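Cleaning cloths: fold or don't bother?
Started by plainweave_pat, 06/05/2025

plainweave_pat
I keep reading that you have to fold a cleaning cloth into quarters before you wipe anything, so you get a fresh side each time. The Vanenen package says it, my sister-in-law says it. Has anyone here noticed a difference? I tried it for 15 minutes on the kitchen counters and all I noticed was that I was slower.

gritty_sink
It makes a difference if you use spray. A wadded cloth soaks it all up in one spot and you end up wiping with the dry part. I fold mine and I go through 3 a week. Before that I was using up to 9.
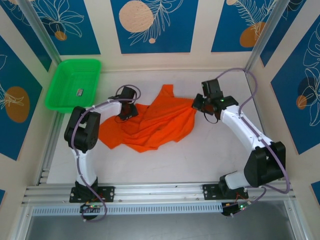 ottoman_empire
Folding before the job and folding for storage are two separate arguments, and people mix them up constantly. I don't buy the storage one at all. A rag is going to be wrinkled the second you pick it up. Take that orange one, deep creases right across the middle and a corner poking up – it would still wipe a counter fine. Toss it in a basket like the green one in the back corner and you're done. The slots let some air in, and that's more than a drawer does.

gritty_sink
Until you grab one and it's the one you used on the stove. My drawer has two stacks and I have never mixed them up.

ottoman_empire
So use two baskets. Or two colors.

plainweave_pat
Two colors sounds like something Hikau came up with to sell more cloths.

s.sugawara
I cleaned offices for 4 years. We did fold, but only for glass and desks. For floors and bathrooms we grabbed whatever was on top. The bright ones were for bathrooms so you couldn't "forget" and take one to the break room. I wouldn't pay extra for a brand. The Plarnar ones we got in October pilled just like the cheap ones.
– Sadao Sugawara

gritty_sink
Pilling is fabric softener. Stop using it.

s.sugawara
We never used it.

plainweave_pat
OK, so fold for glass and skip it for the rest. I'm still not convinced about the glass, but I'll try it on the bathroom mirror and post back.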